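Chapter 7
Forward Exchange Contracts

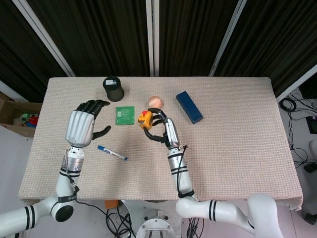 Figure 7.1 Two robotic arms at a table with a beige cloth.

7.1 Introduction

Chapter 6 dealt with the spot market, in which two currencies are exchanged at a rate agreed now and delivered within the normal settlement period. Much commercial business does not fit that pattern. A firm that sells goods on six months' credit knows how much foreign currency it is due to receive and when, but it does not know what that sum will be worth in its own currency on the day it arrives. The forward contract allows the rate to be fixed in advance.

A forward exchange contract is an agreement to exchange a stated amount of one currency for another on a stated future date at a rate set when the contract is made. No principal changes hands at the outset. Both parties are bound to perform on the delivery date, whatever the spot rate may then be. In this the forward differs from the currency option, treated in Chapter 9, whose holder may let the contract lapse.

The chapter begins with the terms used in quoting forward rates. Section 7.3 derives the forward rate from the spot rate and two interest rates, and section 7.4 applies the result to an export sale. Later sections consider bid and offer spreads, early delivery, rolling a contract to a later date, and default by one of the parties. Readers who are unsure of compound and simple interest should look again at the appendix to Chapter 2 before going on.

7.2 Terms and conventions

Throughout this chapter a rate is written as the number of units of foreign currency given for one pound. A rate of 7 crowns therefore means that one pound buys 7 crowns. A rise in the rate is a fall in the value of the crown. Students often make sign errors here, and it is worth writing the units beside each figure until the habit is fixed.

The spot rate is denoted S and the forward rate F. The difference between them, F – S, is known as the forward margin. Where F is greater than S, the foreign currency buys fewer pounds forward than it does spot, and it is said to stand at a forward discount. Where F is less than S, it stands at a forward premium. Dealers commonly quote the margin alone, and the customer's outright rate is found by adding a discount to the spot rate or deducting a premium from it. In markets where rates are quoted the other way round, as pounds per unit of foreign currency, the rule is reversed.

Maturity is measured from the spot settlement date and not from the date of dealing. If spot settlement falls two working days after dealing, a one-month forward dealt today is delivered one month after that second day. When the resulting date is a holiday in either centre, delivery normally moves to the next day on which both are open, unless this would carry it into a new calendar month, in which case it moves back.

7.3 Covered interest parity

Suppose that funds can be borrowed and lent freely in both currencies, that there are no dealing costs, and that neither party to any contract will default. Let r be the simple annual interest rate in pounds, r* the simple annual rate in the foreign currency, and t the time to maturity in years.

An investor with one pound has two ways of holding it until maturity without exchange risk. The pound may be placed on deposit at home, where it grows to

1 + rt

pounds. Alternatively it may be sold spot for S units of foreign currency, which are placed on deposit abroad and grow to S(1 + r*t). If this sum is sold forward on the first day at the rate F, it will produce

S(1 + r*t) / F

pounds. Every figure in both calculations is known at the outset. If one result were larger, investors could borrow in one currency, lend in the other and take a certain profit, and their dealing would move the rates until the profit was gone. Setting the two results equal and solving for F gives

F = S(1 + r*t) / (1 + rt) (7.1)

Equation 7.1 is the covered interest parity condition. It shows that the currency with the higher interest rate stands at a forward discount. It does not require any view of where the spot rate will go, and F should not be read as a forecast. Whether forward rates have any value as predictors is a separate question – one on which the evidence is mixed – and it is left to Chapter 11.

In practice the condition holds within a narrow band set by dealing costs. The band widens when credit is scarce, when lenders set limits on their exposure to one another, or when a government restricts the movement of funds.

7.4 An export sale

Plarnis, a British maker of pump valves, agrees in April to sell 3000 valves to Wannasri, a wholesaler in Arkov. The price is 400 crowns a valve, payable in six months. Plarnis will therefore receive 1,200,000 crowns. Its costs are in pounds.

The spot rate is 7 crowns. The annual interest rate is 8 per cent in crowns and 4 per cent in pounds. With t equal to one half, equation 7.1 gives

F = 7 × 1.04 / 1.02 = 7.1373

to four decimal places. The crown stands at a forward discount of 0.1373. Plarnis sells its crowns forward to its bank, Wastcombe, at this rate, and so fixes its receipt at

1,200,000 / 7.1373 = £168,131

to the nearest pound. At the spot rate the same crowns would be worth £171,429. The gap of £3,298 is sometimes called the cost of cover, but the name is misleading. Plarnis cannot obtain the spot value, for it has no crowns to sell today. The proper comparison is with the amount it would have received by waiting, and this is unknown when the contract is made.

Table 7.1 Sterling receipt at three future spot rates

Spot rate at maturity: 6.80
Without cover: £176,471
With cover: £168,131

Spot rate at maturity: 7.1373
Without cover: £168,131
With cover: £168,131

Spot rate at maturity: 7.50
Without cover: £160,000
With cover: £168,131

The contract removes the gain in the first case as well as the loss in the third. It also rests on the assumption that Wannasri pays in full and on time. If payment fails, Plarnis must still deliver 1,200,000 crowns to Wastcombe and would have to buy them at whatever spot rate then applies. A forward contract deals with exchange risk only – the credit risk on the sale remains where it was.

7.5 Bid and offer rates

The rate used in section 7.4 was a single figure. A bank quotes two for each maturity, and the spread between them generally widens as the maturity lengthens.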